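Prenville Technical Institute
Department of Applied Automation
Student Project Report, submitted March 3, 2026

Print this page | E-mail this page

A Two-Arm Garment Handling Station Built in a Shared Workshop

1. Purpose of the Project

The project team set out to build a table-top station on which two robot arms can handle and fold small garments. The work was carried out at the Dristgate shared workshop under the terms of the department's independent build program. The station was required to fit within a single workshop bay, to operate from a standard wall outlet, and to remain within a materials budget of $1,239. The arms themselves were loaned by the department and are not included in that amount.

The station is referred to throughout this report by its project name, Broveo.

2. Construction

The two arms are mounted side by side along one edge of the table, with the work area in front of them. Each arm carries a two-finger gripper. The work area is covered in gray fabric. An earlier trial on the bare tabletop, conducted in October, had shown that light clothing slid away from the fingers before a grip could be closed. Several coverings were compared, and a heathered fabric of medium weight was selected.

Cable routing required more time than had been planned. The connectors at the gripper modules must remain free when the arm turns, and the first arrangement placed strain on them whenever both arms reached toward the center of the table. Longer cables were fitted and the slack was moved to the lower part of each arm.

Red garments with white trim were chosen as test items for their strong contrast with the covering. The white bands and hems also give the operator a visible reference when selecting a point at which to grip.
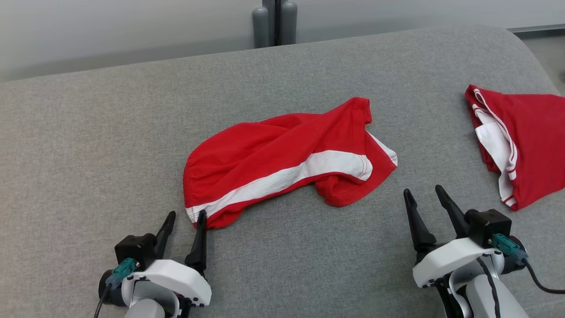 Figure 1. Work area with two red and white cloth items. The right finger of the left gripper overlaps a corner of the central garment, beside a white hem section.

3. Control and Test Procedure

The arms are guided by an operator, and the motion is recorded for later replay. The control program was adapted from coursework completed in the previous term. It limits the speed of both arms and prevents either gripper from entering a zone already occupied by the other.

Each trial began with one garment placed loosely in the work area. The operator was permitted 600 seconds to produce a compact fold, after which the trial was stopped and recorded as incomplete. A total of 22 trials were conducted. Trials in which a cable or fastener required attention were repeated after the fault had been corrected.

4. Gripper Alignment

Alignment of the fingers proved to be the most demanding part of the build. A hem is thin, and a small error at the fingertips is enough to let the cloth slip out. The team adopted a simple check before each group of trials – the fingers are brought close together and the space between them is examined along its full length. If the slit is wider on one side, the mounting screws are loosened and the finger is reset.

The check is performed against a plain, evenly lit background wherever possible. The ceiling of the workshop was found suitable for this purpose, and the procedure was written into the operating notes.
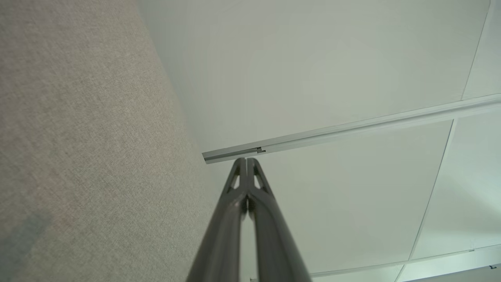 Figure 2. Gripper fingers nearly touching at the tips, seen against the ceiling tiles. A small triangular cutout is visible near the tip of each finger.

5. Findings

The station met the requirements for size, power supply, and cost. Gripping at a hem or corner was more dependable than gripping in the middle of a garment, where the fingers tended to gather several layers at once. Replay of recorded motion was satisfactory only when the garment was placed very close to its original position. The team regards this as the main limitation of the present design.

Of the faults recorded during testing, 2 were traced to loose screws at the gripper bracket. Thread-locking compound has been applied, and inspection of the brackets has been added to the weekly maintenance list.

6. Recommendations

It is recommended that the next team mark a placement outline on the table covering – removable thread would be adequate – and repeat the trials with garments of a darker color. The covering should be fastened beneath the tabletop along all edges. Funding for a spare set of fingers has been requested from the Ferreira equipment grant, and the application is under review.

Operating notes and the parts list are held at the Dristgate workshop desk and may be consulted during opening hours.

Print this page | E-mail this page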